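Serving croissants from steel trays: notes on the setup

Four stainless trays, one plate, one table. The rest of this post is about how I use them. 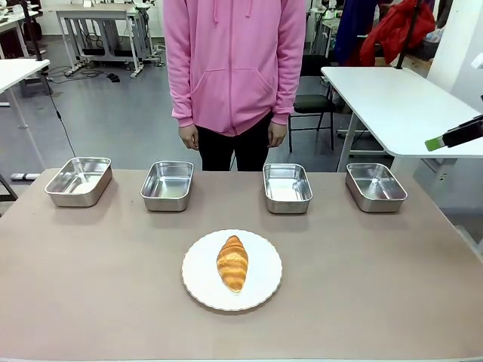 Why trays

I bake at home in Findton, in batches of 12, and for a long time everything went from the oven rack straight into one deep bowl lined with a towel. The croissants at the bottom of the bowl went soft within the hour. The cause is plain enough. A croissant leaves the oven with a fair amount of water still in the crumb, and that water moves outward as it cools. Stack them and the steam from one goes into the crust of the next.

A shallow tray fixes most of this. It holds one layer, the low sides let air across the top, and the metal pulls some heat out of the base. It does not replace a wire rack. I still cool on wire for the first stretch and move to the trays when the bottoms can be touched without discomfort.

Steel or something else

I tried three materials before settling. Melamine was light and looked fine but picked up knife marks. Bamboo held on to butter and smelled of it by June. Stainless steel shows every fingerprint and is noisy when stacked, and I have not found any other fault with it. The rolled rims are worth looking for when you buy. A cut edge will catch a dish towel and, sooner or later, a thumb.

Rounded inside corners matter more than I expected. Flakes collect in a square corner and stay there through a wash. With a rounded one a single wipe gets them out.

Mine came from Grola, a catering supply place off the Timiscombe road. They sell mostly to cafes but will sell to anyone who walks in. Take a tape measure. The sizes on the shelf labels were for the outer rim, and the usable floor of a tray with sloped sides is a good deal smaller.

Sorting by type

One tray per type is the whole system. With four trays my usual split is:

Plain butter
Almond
Chocolate
Anything savory, normally ham and cheese

The savory tray goes at one end. Almond goes at the other, as powdered sugar travels. Plain and chocolate take the two middle positions and can touch without much harm done. I leave a gap in the middle of the row so I can reach forward from behind the table without putting a sleeve in the food.

I line the trays only for almond, with parchment cut to the floor of the tray and not up the sides. Paper that runs up the sides curls inward and knocks the sugar off.

The plate

Each croissant is served by itself on a white plate with plenty of rim showing. Jinlong Yan, who has eaten more of my test batches than anyone, thinks this is fussy and would take his in a napkin. He has a point about washing up. But a pale plate shows me the color of the bake far better than steel does. Polished metal reflects whatever is in the room and throws off my judgment, and I have pulled batches early because of it.

I look at two things once the croissant is on the plate. The first is the ridges, which should be noticeably darker than the valleys between them. The second is the tips. If those are much darker than the middle, the dough was rolled too thin at the ends or the shelf was too high.

Turning the plate so the croissant points away from you makes it easier to compare the two sides. Uneven proofing shows up as a lean.

Cleaning

Hot water, a little dish soap, a soft sponge, dry at once. Our water is hard and leaves spots if the trays drain on their own. For butter that has set in the corners I fill the tray with water at 60 degrees Celsius and leave it while I do the rest of the dishes. No steel wool – it leaves fine scratches and they hold grease.

Dry the underside as well. A damp tray on a matte tabletop leaves a rectangular mark, and on my table it took two days to fade.

Storage

They nest, with a sheet of paper towel between each. Without it they lock together when put away warm, and getting them apart takes more force than I like to use near a shelf of glasses. The stack lives on its side next to the baking sheets.

Still open

I have not solved lids. Toom makes a clear cover in nearly the right size, but it sits on the rim with no vent, and a covered tray of warm croissants brings back the problem I had with the bowl. For now I use a mesh food cover over each pair. It keeps flies off and does nothing about drafts. If I get around to drilling a cover I will post the hole spacing.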